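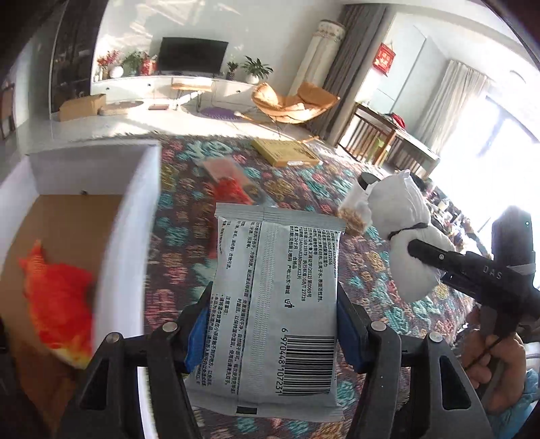

Feuchttücher zwischen den blauen Greifbacken, rechts das zweite Handgerät.

Ich plane gerade das Budget für unsere nächste Runde Handgreifer und schreibe den Stand hier als Thread auf. Drei Leute haben mich in den letzten Wochen nach denselben Punkten gefragt, dann kann ich künftig hierher verlinken.

Ausgangslage: Wir nehmen Greifbewegungen in Wohnräumen auf, von Hand geführt. Später soll ein Arm dieselben Sachen einpacken und umräumen. Den Arm kaufen wir dieses Jahr noch nicht. Im Antrag stehen nur Handgeräte, Verschleißteile, Speicher und Gegenstände.

Der Antrag muss im Oktober bei Nermina Lazarević liegen. Sie entscheidet über alles, was über 2000 Euro geht. Darunter darf ich selbst bestellen, aber nicht stückeln. Ein Gerät und sein Zubehör zählen als ein Kauf.

Stand der Liste, 8. August 2020: 11 Positionen. Angefangen hatte ich mit einer, und die hieß "Greifer".

Zuerst die Geräte. Man rechnet leicht mit einem pro Person. Bei uns arbeiten zwei Leute gleichzeitig, also müssten zwei reichen. Ich beantrage drei. Wenn eins zur Reparatur weg ist, fällt sonst die Hälfte der Aufnahmezeit aus, und die Wohnung ist trotzdem gemietet.

Ob das dritte ein vollwertiges Gerät sein muss, weiß ich noch nicht. Ruvine bietet den Greifkopf ohne Griff und Elektronik an. Damit ließe sich ein mechanischer Schaden am selben Tag beheben, ein Schaden an der Elektronik nicht.

Frage an alle, die so etwas schon länger betreiben: Was geht bei euch zuerst kaputt, Gelenke oder Elektronik? Bei uns waren es bisher ausschließlich Kabel und Backen. Die Datenlage ist aber dünn.

Zu den Backen. Die stehen bei fast allen Angeloten als Zubehör irgendwo ganz hinten. Für mich sind sie die wichtigste Verbrauchsposition. Folienpackungen, Netze, Deckel, Stoff: Alles geht über dieselbe kleine Fläche.

Wenn die Oberfläche glatt wird, greift man unbewusst fester zu oder setzt anders an. Das steckt dann in den Aufnahmen. Ich möchte deshalb nach festem Plan tauschen und nicht erst, wenn jemand sich beschwert.

Geplant ist ein Wechsel nach je 44 Betriebsstunden. Die Zahl ist aus unserem Wartungsheft abgeleitet und sicher nicht auf andere Backen übertragbar. Immer beide Seiten zusammen, das alte Paar kommt mit Datum in eine Tüte.

Urnent verkauft Backen nur paarweise, Stillano nur im großen Gebinde. Stillano ist pro Stück günstiger. Dafür weiß ich nicht, wie lange sich das Material hält, wenn es im Schrank liegt. Auf meine Nachfrage kam ein Datenblatt ohne Angabe zur Lagerdauer.

Ich nehme für dieses Jahr vermutlich Urnent und frage Stillano im Winter noch einmal.

Kleinteile: Stifte, Schrauben, Unterlegscheiben, passendes Werkzeug. Kostet wenig und fehlt immer. Ich setze dafür pauschal 200 Euro an. Im letzten Antrag hatte ich das unter "Sonstiges", und "Sonstiges" wurde gestrichen. Jetzt heißt die Zeile "Ersatzteile Gelenke und Befestigung".

Speicher. Den habe ich beim ersten Mal deutlich unterschätzt. Man rechnet die Aufnahmen einmal und vergisst die Sicherung, und dann noch die Zwischenkopie für die Durchsicht. Ich rechne inzwischen jede Aufnahme dreifach.

Bei zwei Geräten parallel kommt das Übertragen am Abend dazu. Wer da an einem einzigen Kartenleser sitzt, sitzt lange. Ein zweiter Leser steht jetzt fest im Antrag. Beim Preis wird niemand diskutieren.

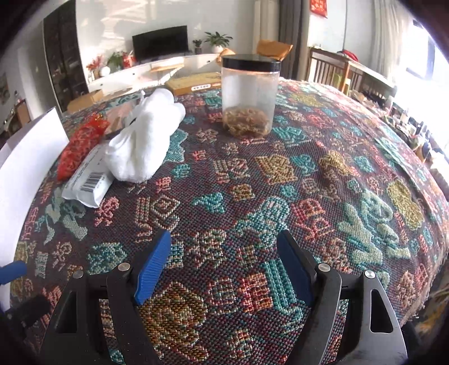
Greifer offen über dem gewebten Stoff. Hinten die Kunststoffdose mit schwarzem Schraubdeckel, links davon Packung und rotes Netz.

Nächste Position: die Gegenstände selbst. Im Antragsformular gibt es dafür keine Kategorie. Büromaterial passt nicht, Laborbedarf auch nicht. Ich habe sie bei der Ausrüstung einsortiert und einen Satz Begründung dazugeschrieben.

Was wir wollen, ist ganz normale Haushaltsware. Durchsichtige Behälter, knisternde Folie, Netze, weiche Tücher, Kartons. Gerade die durchsichtigen Sachen sind für die spätere Auswertung unangenehm, also müssen genug davon vorkommen.

Kolbrún Þorgeirsson führt bei uns die Gegenstandsliste. Sie will, dass alles, was sich verformt oder aufreißt, doppelt gekauft wird. Eine Folienpackung, die oft gedrückt wurde, verhält sich irgendwann anders als eine neue. Das hatte ich gar nicht eingeplant.

Feste Behälter kaufen wir einzeln, weiche Packungen doppelt, Lebensmittel nur in kleinen Mengen und kurz vor dem Termin. Die Liste hängt als Anlage am Antrag, damit es keine Rückfragen zu Supermarktbelegen gibt.

Unterlagen: Bisher keine eigene Position. Wir arbeiten auf dem, was in der Wohnung ist, und bunte Muster sind mir recht. Ein paar einfarbige Tücher zum Vergleich würde ich aber gern dazunehmen. Die kommen aus dem normalen Verbrauch.

Licht. Wir arbeiten viel bei Tageslicht, und mit großen Fenstern hat man helle Flächen im Bild, die komplett ausreißen. Ich hatte zwei Flächenleuchten auf der Liste und habe sie wieder gestrichen. In echten Wohnungen ist das Licht eben so.

Stattdessen verteilen wir die Termine auf verschiedene Tageszeiten. Kostet nichts außer Abstimmung mit der Vermietung. Wenn die Durchsicht zeigt, dass zu viel unbrauchbar ist, kommen die Leuchten im nächsten Jahr wieder rein.

Transport. Zwei gepolsterte Koffer, ein dritter für das Reservegerät. Pawłowska fertigt Einlagen nach Maß, will dafür aber ein Gerät zum Vermessen dort haben. Das geht nur in einer Woche ohne Aufnahmen. Ich habe es für nach dem Antrag vorgemerkt.

Bis dahin tun es Schaumstoffwürfel zum Herauszupfen. Griff und Greifkopf bitte so lagern, dass nichts auf den Backen liegt. Das musste ich intern zweimal sagen.

Wartungsvertrag: Ruvine bietet einen an, mit Leihgerät während der Reparatur. Der Vertrag kostet mehr als ein Satz Ersatzteile und weniger als ein drittes Gerät. Damit steht er in direkter Konkurrenz zu meiner Reserve.

Offen ist, wie schnell das Leihgerät kommt. "In der Regel zeitnah" steht im Angebot. Ich habe um eine Zusage in Werktagen gebeten. Wenn die schriftlich kommt, streiche ich vielleicht das dritte Gerät und nehme den Vertrag.

Was ich bewusst weglasse: den Arm, den zweiten Rechner und jede Software mit Jahresgebühr. Den Arm möchte ich erst auswählen, wenn klar ist, welche Öffnungsweite wir wirklich brauchen. Das sollen die Aufnahmen aus dieser Runde zeigen.

Für die Auswahl notieren wir bei jedem Gegenstand die schmalste und die breiteste Seite. Bei Packungen kommt dazu, ob hochkant oder flach gegriffen wurde. Klingt kleinlich, erspart aber hoffentlich den Kauf eines zu kleinen Greifers.

Arbeitszeit steht nicht im Geräteantrag, gehört für mich aber in dieselbe Tabelle. Auf jeden Aufnahmetag rechne ich einen halben Tag Durchsicht und eine Stunde Aufräumen. Ohne diese Spalte sieht ein zusätzliches Gerät viel billiger aus, als es ist.

Reihenfolge, falls gekürzt wird: Leuchten sind schon weg. Dann die Maßeinlagen, dann das dritte Gerät. An Backen, Speicher und Gegenständen lasse ich nichts kürzen, lieber weniger Aufnahmetage.

Nachtrag, weil gefragt wurde: Ja, gebrauchte Geräte habe ich geprüft. Wir hatten ein Angebot, aber ohne Angabe der Betriebsstunden und mit einem anderen Backenmaß. Zwei Backenformate im selben Schrank will ich nicht.

Noch ein Nachtrag: Die Tabelle kann ich ohne Preise weitergeben, die Angebote sind vertraulich. Schreibt mir eine Nachricht mit E-Mail-Adresse, ich schicke sie nächste Woche gesammelt raus.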